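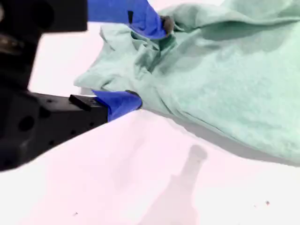

Crumpled mint-green cloth, gripped at a fold.

Filed under: School meals / Field notes / Checklists

Kitchen and food store checks, Bakora school meals, with my comments

May 7, 2021

I've been meaning to type this up since January, when the old checklist finally fell apart in my bag. It's the one I use when I visit the Bakora school kitchens for Fornar, and I've left my scribbles in because a few of you at the Wellcombe office asked what I write in the comments column. The notes are all from my last visit to the biggest kitchen, the one that feeds 431 children a hot lunch. Borrow it, change it, cross bits out. Mine is printed on one side only so I can rest it on a sack and write.

BEFORE YOU GO IN

1. Visitors' book signed, hands washed, hair covered - OK
I do this in front of the cooks and ask one of them to show me where. It tells me straight away whether there's soap.

2. Last visit's checklist read again - OK
Three things were left over: the door at the back of the store, the lid on the water barrel and the missing ladle. The ladle has been found!

FOOD STORE

3. Sacks off the floor on pallets - OK
Lovely and neat this time. One pallet has a split board at the front and I put my foot through it, so please mend or turn it round before somebody carrying a sack does the same.

4. Gap between sacks and wall wide enough to walk down sideways - PARTLY
Fine on the left. On the right the beans had been pushed hard up against the wall, which is damp at the bottom after the rains. We moved them together and found two sacks with dark corners. Both set aside and written off in the book.

5. Oldest food at the front - OK
The chalk dates are working really well, much better than the stickers we sent (they curled up and dropped off in a fortnight). More chalk, please, Wellcombe.

6. Signs of rats, mice or weevils - SOME
Droppings behind the back door, none near the food. A few weevils in the open maize sack, so that one gets sieved and used first. The gap under the door is still there. I can get three fingers under it, and if I can get three fingers under it a mouse can bring its family. Marked URGENT, same as last time.

7. Stock book matches the shelf - NO
The book said 38 tins of oil and we couldn't make it come to that whichever end we started from. We got there in the end - two tins had gone out on a day when the page was torn and nobody had copied them over. I'm not worried about it, but it took most of an hour, and a spare book would have saved us the bother.

8. Cleaning stuff kept away from food - OK
Bleach is up on its own shelf in the wash room now. Label on the bottle, cap on tight.

KITCHEN

9. Stoves steady, chimneys clear - PARTLY
Stove two rocks. It has always rocked, I'm told, and everyone leans to suit it, but there's a pot of boiling porridge on top and I don't like it one bit. The mason should bed it in again during the holiday. Chimney on stove one was swept last month and you can tell.

10. Children kept behind the line when pots are moved - OK
They've painted a yellow line on the floor, all the cooks' own idea. I'm telling every other kitchen about it.

11. Dry cloths or pads for lifting hot pots - PARTLY
Enough for two cooks, and there are four. Please don't use a wet cloth on a hot handle, the steam goes right through. I've asked for more thick cotton ones.

12. Drinking water covered and treated - NO
The barrel lid is still cracked. They had a tray over it with a stone on top, which does for a day or two. A new lid is on the list.

13. Scales checked against a known weight - OK
The Ó Dálaigh hanging scale read true, both empty and with the test weight on. The little dial scale reads heavy, so I've tied a red string on it and they'll stop using it for portions.

14. Recipe card on the wall and followed - OK
I ate lunch there, as I always try to. Beans were soft, plenty of greens, salt about right. The card itself is so splashed you can only read the top half, so I'll bring another.

SERVING

15. Smallest children served first - OK

16. Same size scoop all the way down the queue - PARTLY
Scoops got smaller towards the end. It's only natural when you can see the bottom of the pot coming, but the last ones in line are often the ones who walked furthest. I've suggested marking the inside of the pot at the halfway point.

17. Allergy and illness list up to date - OK
Kept by the head cook, inside the cupboard door.

18. Leftovers dealt with the same day - OK

WHAT I'VE ASKED FOR

Strip for the back door. Barrel lid. Spare stock book. Eight thick cloths. Chalk. The carpenter quoted 730 for the door and 169 for the pallet, both in local money, and I've said yes to both as they come out of the repairs tin.

Next visit when the new term starts. I'll look at 6, 9 and 12 before I so much as say hello.

COMMENTS (4)

beans_and_greens
Could you add one for firewood? Ours gets stacked right by the stove and it makes me nervous every time.

Reply from the author
Yes! Good one. I'll put it in as 9b - wood at least a big stride from the fire.

Wellcombe stores desk
Chalk is packed, two boxes. We only have the short barrel lids left, can you measure across the top and let us know?

formerlunchlady
I did school dinners for years and the scoop thing is so true. We used to keep a few portions back and hidden until the queue had gone down. Is there a version of this I can print on two pages? My eyes aren't what they were.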